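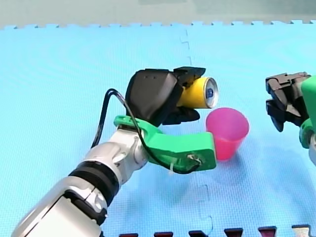 Figure 4. A slim yellow can on its side, with the blue foam mat and its puzzle-piece border.

4.2 Cans, cups and soft floors

We were delighted by how much a plain drinks can has to offer. The Skimthorpe set holds 143 household items, and few of them change as much with a simple turn. Upright, a slim can has a small footprint and a high center; on its side, it rolls. The metal lid gives a clear cue to which way it faces, and we log lid direction in all 2807 entries for cans.

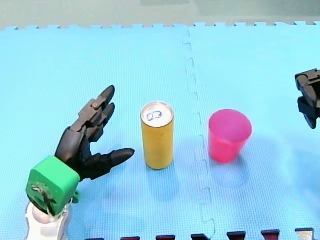

Cups make a lovely contrast. The pink plastic cup is open at the top and narrows toward its base, so its outline tells up from down even when the rim is hidden. We therefore list can and cup as separate shape classes — the older Wonolside list had put both under "drinkware."
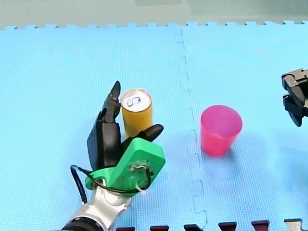
An early reader of this section asked whether foam was a fair stand-in for a kitchen floor, as tile would let a fallen can roll much farther. We agree, and we record floor type with every entry.
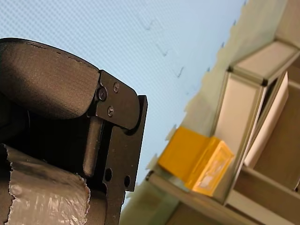 Foam has its own charms, too. The dimples and seams give each tile a texture that can be compared from one entry to the next, and 13 floor types now have their own page in the Arora index. Rugs are the next group we plan to add.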